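Two small arms sharing one table: what should our written rules cover?

Posted in Automation and Robotics > Safety and good practice
Feb 21, 2025

Imogen Blackburn

I look after a shared workshop in Kiltport. One of our member groups has set up two small robot arms on one table, each with a gripper, and they use them for handling trials: picking things up, passing them from one arm to the other, putting them down again. The arms are sold as collaborative, so there is no cage or fence. My manager has asked me to write a one-page set of rules before June, when more people will be using the room.

I have read the manual that came with the arms and it is mostly about one arm on its own. It says the installer is responsible for assessing the whole job and then leaves you to it. I can find plenty about big industrial cells but not much on a table with two small arms and people sitting at it.

What I have so far is: know where the stop button is, keep long hair and lanyards out of the way, one trained person present at all times. That looks thin to me.
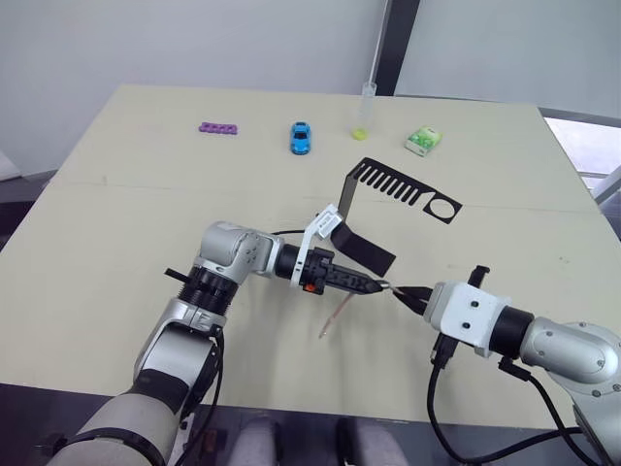
My main questions are these. Does it matter that each arm has been judged safe by itself if the two can reach the same spot? Should people be allowed to sit at the table while the arms are moving? And do we need rules about what goes on the table? The group likes to leave small items along the far side so they are within reach for the next run, and I don't know whether to object.

We are in the UK if that makes a difference. The group's speed limit is set at 200 mm per second at present, but they have asked me whether they can raise it.

Pravesh Sithole

I did this for a packing trial at Urquijo with a similar layout, so I'll go through it in the order you asked.

Yes, it matters. The maker's collaborative label covers the arm as supplied. It doesn't cover the gripper you bolted on, anything fixed on top of the gripper, the thing being held, or the second arm. You have to assess the complete set-up, and write it down. The documents to get hold of are ISO 10218 (part 1 is the robot, part 2 is the robot system and how it is put together) and ISO/TS 15066, which deals with people and robots sharing a space. Check which edition you are buying, as 10218 has been under revision. ISO 12100 is the general one on risk assessment and is worth reading first. In the UK you also have PUWER, the work equipment regulations, which apply to the workshop as an employer whatever the robot's label says.

With two arms the thing to look at is trapping. One arm with force limiting will stop when it pushes against your hand and your hand is free to move away. If your hand is between two grippers it can't move away, and each controller only knows about its own load. So find the area both arms can reach and mark it on the table with tape. Our rule was that no hands go inside the tape unless both arms are stopped.

That leads to the stop button. Make sure one button stops both arms. When we first set ours up there was one for each, and in a hurry people hit the nearest. Test it at the start of every session with both arms moving slowly, and put a tick and initials in the log.

On sitting: I would say no sitting within reach while there is drive power on. When you are seated your face is at about the height of the grippers, and you can't get up and back quickly. Contact with the head and face should be designed out altogether. We put the chairs behind a line on the floor, 800 mm back from the furthest point either arm could get to. That figure came from our own assessment and our own speeds, so please don't copy it. Work out yours.

On items on the table, I would write these in:

Only the items for the current run are on the table. Anything else goes in a tray outside the reach of both arms.

No glass. If a trial needs a tube or a bottle, use plastic, and fill it with water only.

Nothing pointed or sharp in a gripper without a separate assessment. Thin sticks count as pointed. A gripper with a pen in it is a different machine from a gripper with a sponge in it.

Brackets and plates added on top of a gripper are part of the tool. Check them for hard corners and for slots or holes a finger could go into, and enter their weight in the controller, otherwise the force limits may be wrong.

Cables need enough slack for the full movement of the wrist but no loops hanging where a person's arm or a chair could catch them. Walk through the whole movement at low speed and watch the cables and nothing else. Do it again whenever something is added.

On speed, I would leave it where it is until you have the assessment done. If they want it raised, ask them to say which task needs it and to measure the contact forces at the new setting. We hired a gauge for this. It took a day for both arms.

Last one: write down who is allowed to change the settings. We had 15 people trained to run the arms and 2 who had the password. Everyone else had to ask.

Dresance

Agree with most of that. You're overthinking it a bit for small arms, mine have bumped me plenty of times and it's no worse than a shopping trolley. Main thing is don't wear a lanyard.

Pullolel

I wouldn't go by the shopping trolley. It depends what the gripper is holding and where it gets you.

Two things to add to Pravesh's list. Look at the light where people stand. We had a bench beside a window and in the afternoon you could not see the status lamps, so people assumed an arm was idle when it was only paused. We moved the lamps to the other side and added a rule that a paused arm is treated as a moving arm.

Also decide what happens after a dropped part. Ours says stop both arms, pick it up, say "clear" out loud, and one named person restarts. It sounds fussy but most of the reaching in that we saw was for dropped parts.

For the page itself, keep it in large print and put it on the wall by the table. The risk assessment can be as long as you like and live in a folder.

Imogen Blackburn

Thank you, this is very useful. I have asked the group whether their stop buttons are linked and they are going to check on Monday. I'll do the tape and the floor line first and leave the speed as it is.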